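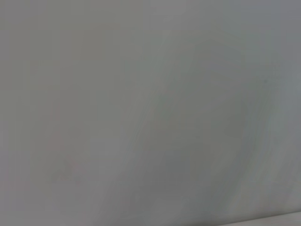
Matt grey finish, patchy tone
Saturday, March 30, 2019

stakby_81
Repainted a utility room shelf in Laur matt, mid grey. Seen up close, the colour shifts between warm and cool in diagonal bands. Two coats, foam roller, 17 degrees. Is a third coat worth it?

temby
Uneven film thickness. Sand with 240 grit, wipe down, then one thin coat laid off in a single direction.

gritline
Disagree. Matt greys pick up colour from whatever is nearby. Check it under a neutral lamp before sanding anything.

temby
A lamp won't explain bands on a diagonal. Roller overlap does.

gritline
It does if the light comes in at an angle.

stakby_81
Window is to the left. Will try the lamp tonight - sandpaper after that if the bands stay put.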